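Most reusable tableware schemes fail at the return step, and most public argument about them is about materials. The result is a steady supply of well-made cups that sit in desk drawers.

The scheme at Wenlow, an office park with a shared canteen, is typical. It launched in August with 300 cup-and-plate sets. Six months later, 119 sets were in circulation. Aileen Pascual, who kept the stock records, logged few breakages. The missing items had left the canteen and stayed out. The operator's response was to commission a tougher cup.

A tougher cup addresses breakage, and breakage was a minor loss. The return point was a single rack beside the kitchen door, 22 meters from the nearest exit and out of the path anyone takes to leave. Moving the rack would have cost less than one carton of replacements.

Deposits are the usual counterproposal. Hugo Picard has argued for them at length, and his case is sound where customers are strangers. In a closed site they add a payment step at the busiest time of day and a refund dispute at the quietest. Savlow ran a deposit for one season and dropped it – the administration cost more than the cups.

Color is an underrated control. If every item in the pool has a flat, obvious color, a stray one is easy to spot on a windowsill or in a meeting room, and staff can sort the pool from private crockery at a glance. Gray and clear items disappear into the building.
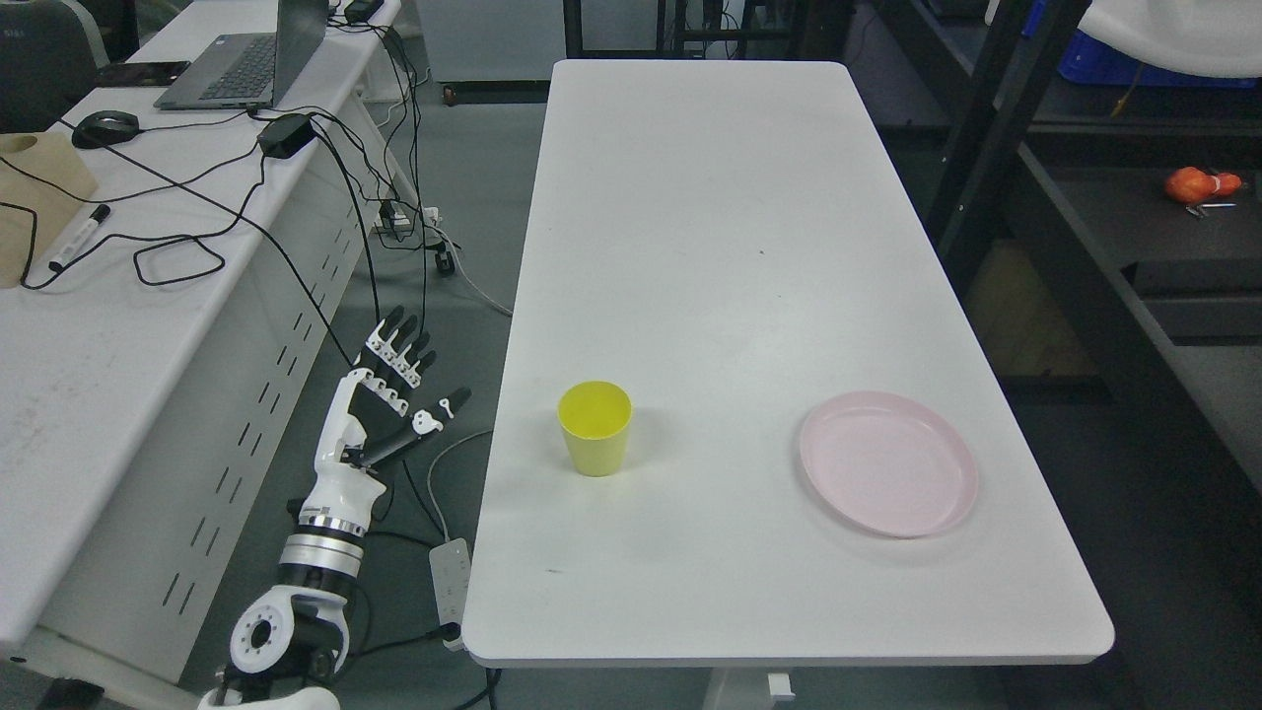 *A yellow cup and a pale pink plate on a white table.*

Sharada Arumugam objects that bright plastic looks cheap and that diners will treat it accordingly. That may be true in a restaurant. In a canteen the relevant measure is trips per item before loss, and any scheme that does not publish that number should not be buying new stock. Wenlow has the records to calculate it and has yet to do so.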